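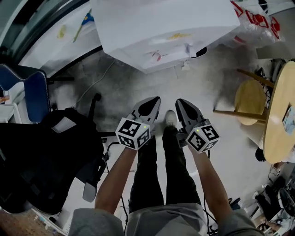 Both grippers in hand, marker cubes above the wrists.

Fustura Hand Gripper Pair, kit version
Reviewed after one month of use in a shared workshop

I bought this kit in August together with Hemant Tomar, who has the bench next to mine in our workshop in Fuscombe. We are building a small two-arm robot that should one day sort screws and fold cloths, and before the robot can learn this, a person must show the movements many times. For this we needed something to hold in the hands which closes like the robot fingers will close. We paid 1452 for the pair, with cables. The assembled version costs more and I did not see the reason to pay it. After the assembly I understand a little better why some people do.

What is in the box

You get the parts for 2 grippers, one left and one right, and they are not exchangeable. I say this because I mixed the trigger springs on the first evening and had to open everything again. The jaw shells are dark gray and come in halves. The cubes with the black and white patterns come already printed, which was a relief for me, because I have tried before to glue paper patterns on a cube and they were never flat. Screws are in small bags, labeled by step. There was one bag more than in the manual. I wrote to Fustura and they answered the next morning that it is a spare bag. It would be nice to print this on it.

Assembly

The manual promises two hours. I needed an evening and the half of the next one. Most of the time went on the cable, which must pass through a narrow channel inside the handle before you close the shell. If you close first, you must open again. Step 9 shows this, but the drawing is very small, and I would put it on a full page with a warning.

The cube must sit square on its mount. There are four screws and it is better to turn each of them a little, then go around again. I tightened the first one fully and the cube was tilted, not much, but the tracking software noticed it immediately and refused the calibration. When I did it again slowly, it accepted on the first try.

In the hand

I am satisfied here. The weight is more to the front than I expected, and after twenty minutes the wrist feels it. Kanchan Dhillon, who has smaller hands than me, found the trigger too far away and uses the middle finger for it. She got good recordings anyway. I would still like an adjustable trigger in the next version.

The jaws close evenly and the movement is soft. The pointed tips can pick a washer from a flat table, which my older set from Bakke never could. With cloth it is less good. The tips are smooth inside and a thin cloth slides out if you pull sideways. We put a strip of rubber inside and now it holds.

There is a small green light on each cube, which tells you the gripper is connected. It is really tiny. In strong daylight I must turn the wrist to find it. A sound when the connection is lost would help more, and I have already lost one good recording because I did not look.

Cables

My biggest complaint. The cables are thin and black, they hang beside the forearm, and in a shared room with chairs and stools everywhere they catch on something sooner or later. I now fix them to the sleeve with a fabric clip when I wear long sleeves, or to the elbow with a soft band when not. The connector itself is solid and did not come out, but I would pay extra for a wireless version.

Software

We use it with Prornar, the free recording program, and the profile for this kit was already inside. Set the camera exposure by hand. With automatic exposure the white sides of the cubes became too bright near our window and the patterns were lost for some seconds. So far we have 1191 recordings saved, and the goal is 2000 before we train anything. I had to throw away roughly 60, mostly from my own mistakes.

Who should buy it

If you have a project with two arms and you can use a small screwdriver with patience, I can recommend the kit. For only one arm it is expensive, because Fustura does not sell a single gripper. For a school class I would take the assembled version and also buy a second set of cables.

Good: even jaws, fine tips, flat and clear markers, quick support
Less good: cables, distance of the trigger, small drawings in the manual

My rating is 4 from 5. Hemant says 3, but he was the one holding the flashlight when I closed the shell without the cable.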